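Sestia kitchen handling work – interim report to the Varnholm programme

Prepared by Vasanthi Kanagaratnam, data collection lead
August 15, 2020

1. Purpose of this report

The report covers the second stage of the Sestia project, in which the team gathers demonstrations of tabletop handling for training a single two-arm policy. It sets out what has been recorded, what was rejected and what we propose to do before the October review. Spending is reported separately by Nia Gronow.

2. Station layout

The layout agreed in the first stage has been kept. The dish rack, mug tree, toaster oven, drawer cabinet and basket of corn all stay on the table for every task, including tasks that use only one of them. A policy trained on a bare table with one plate learned very little that carried over when other objects were added, and we do not intend to repeat that exercise. 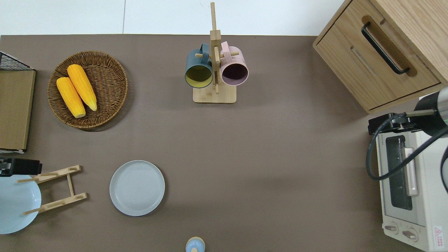
Figure 1. Tabletop from the head camera, with one plate in the dish rack and another lying flat beside it.

Plate handling was chosen as the main task for this stage. The operator drives both arms from the leader station and the follower arms are recorded together with the head view and a fixed view. Each attempt is stored as one episode, with a start marker, an end marker and a written instruction. Instructions are entered before the attempt begins. In the first stage they were added afterwards, and Régis Gaillard found several that described what the operator had meant to do and did not match the recording.

3. Episodes recorded

The target for the stage was 300 accepted plate episodes, and this was met. A further 94 were rejected at review. The most common fault was a grasp taken too far in from the rim, which leaves the fingers in the way when the plate is lowered between the slats. The second was a long pause before contact while the operator judged the height of the fingers. Pauses are harmless to the plate but not to the training: the policy copies them, and in early trials it would stop above the rim and stay there. 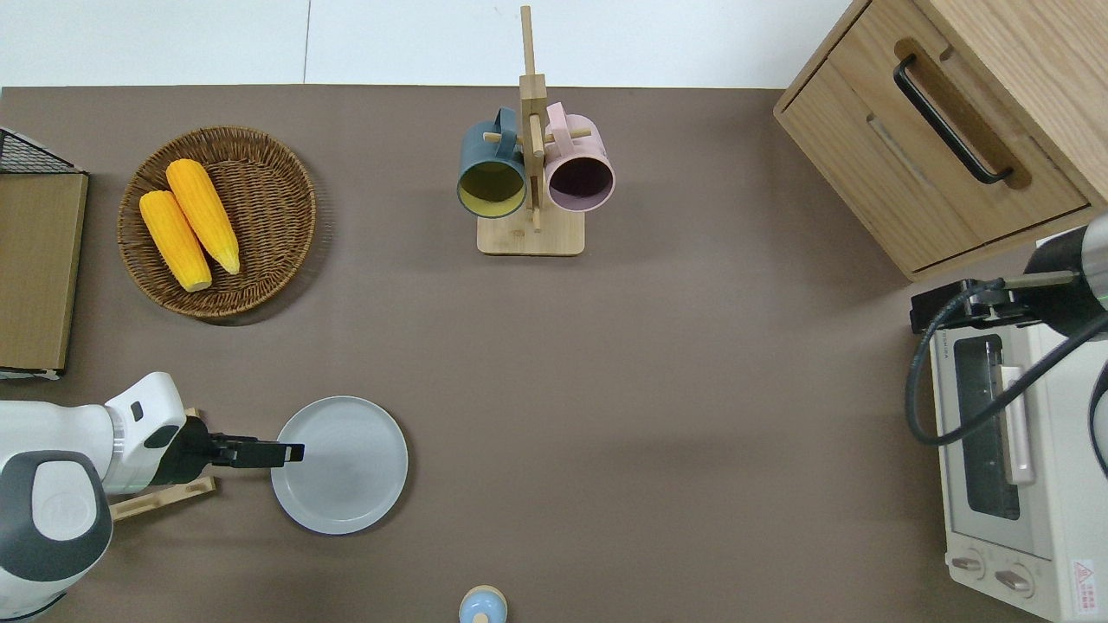 Operators are now asked to settle the approach direction before the gripper comes down, and to restart the episode if they need to correct it by more than a small amount. Vaughan Tapsell has written this into the operator notes. Recoveries from a missed grasp are still wanted, but they are recorded as a separate class and labelled as such, so that their share in the training set can be set by hand.

Mug and corn episodes were begun late in the stage. There are too few of them to report on, and none has been used in training.

4. Review and labelling

Every episode is watched once by someone other than its operator. A plate episode is accepted only if the plate is standing in the rack and the gripper has opened and moved clear before the end marker. The head view alone was not enough to judge this, as the arm often hides the slats at the moment of release.

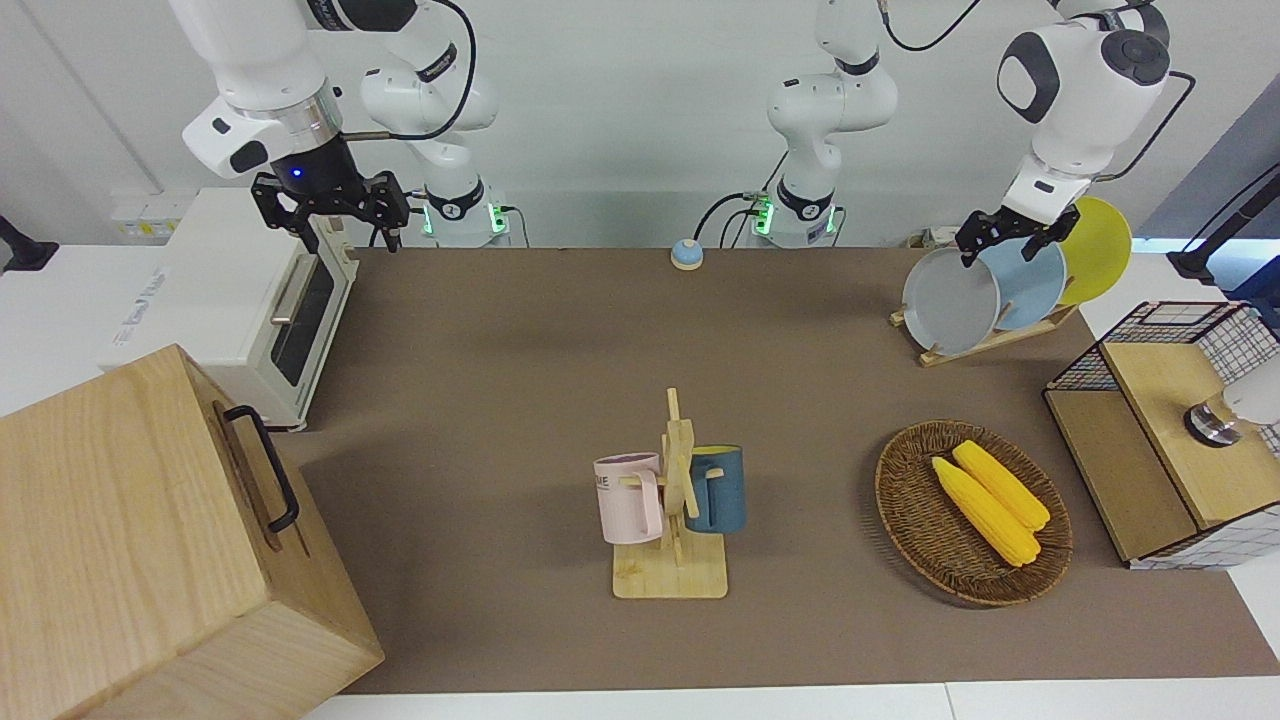
Reviewers therefore work from the fixed view first and use the head view to check the grasp. Rin Murakami has added a tool that plays the two side by side with the gripper opening plotted underneath. It also flags clock drift between the cameras. Drift was found in 7 episodes, all from one session, and these have been withdrawn until the time stamps can be rebuilt.

5. Open matters

Rack position. The rack has been moved only within a narrow band. Henare, who will run the outside evaluation, has asked for wider placement, and we agree. It will mean new episodes, as the existing ones cannot be adjusted.

Operators. We have 5 trained operators, and their styles differ enough to be seen in the wrist paths. Whether this helps or hurts the policy is not yet known. A comparison using single-operator subsets is planned.

Storage. The Nerlow server is close to full. Raw video from rejected episodes will be deleted once Nia Gronow has confirmed that the grant terms allow it; joint data and review notes will be kept.

6. Next stage

Work will move to mug episodes first, then corn, with plate collection continuing at a lower rate to cover the new rack positions. The drawer task is put back until after the October review. We ask the programme to confirm this order, and to release the second equipment payment on the existing schedule.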